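Chapter 2
Inside the Case

Every computer has to be told what to do, one step at a time. The part that carries out those steps is the processor. The part that ties it to everything else is the motherboard. This chapter covers both, then turns to memory in Section 2.3.

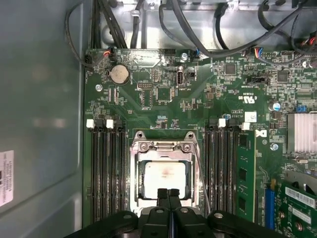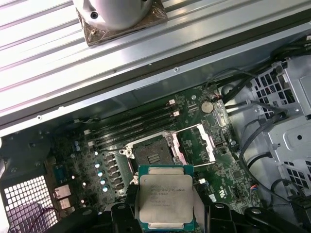 Reading time: 40 minutes

A motherboard keeps its clock running from a small battery when the power is off. The processor has no such backup and starts fresh each time. Before reading on, review the terms on page 81. Key words are set in bold at first use.

© Guvthorpe Press, 2305 Tustby Road | Contact us | Back to top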